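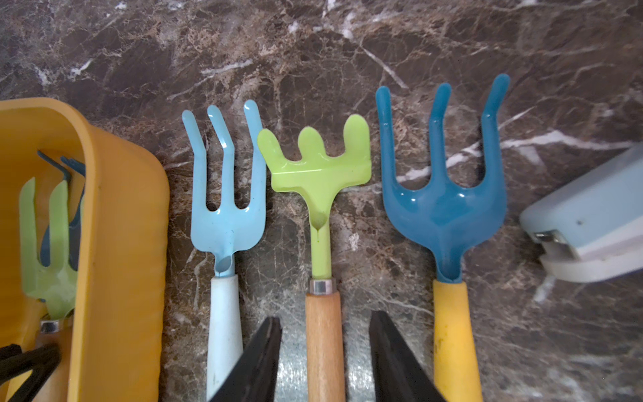 À partir de quel niveau peut-on utiliser le kit Ferna en club ?
Dès la première séance, avec un encadrant qui a déjà calibré les deux bras.

Kit Ferna « Rangement du jardin » - réf. 543

Exercice à deux bras pour clubs de robotique et projets d'élèves. Les robots prennent de petits outils de jardin à tête en plastique et les déposent dans un bac jaune. Les têtes de fourche n'ont pas toutes la même forme, les manches non plus : il faut régler la prise outil par outil. Au départ, le bac est vide au milieu de la table et les outils sont alignés de chaque côté, têtes vers le fond.

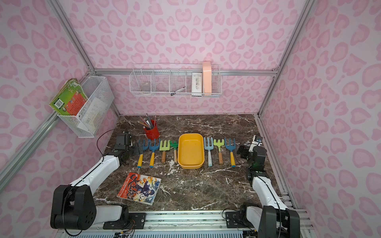

Contenu et conditions

Outils, bac, livret de 122 pages, grille de notation Kesteo. Bras non fournis.
Prix club : 163 euros. Livret seul sur demande.
Un outil posé en travers dans le bac compte comme rangé - le règlement l'admet. Pour la finale d'août, le barème passe à 400 points et les deux bras doivent servir.
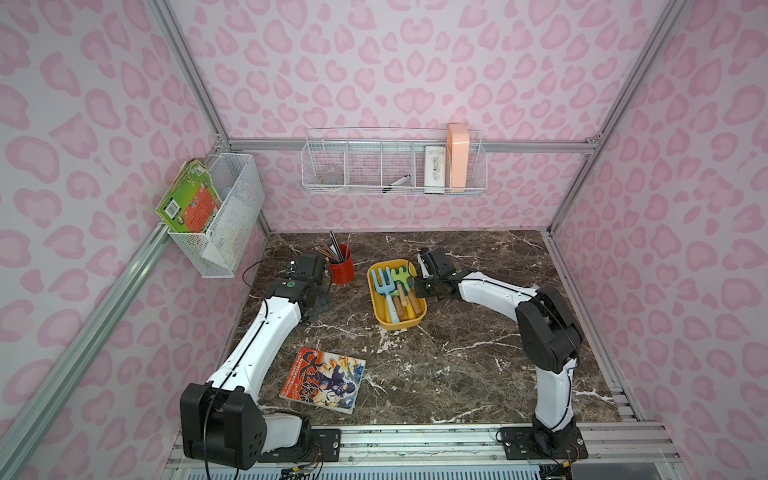 Evie Greenwood : Nous avons commencé par un seul bras, puis ajouté le second au bout d'un mois. Le livret va un peu vite sur la calibration, prévoyez une séance de plus.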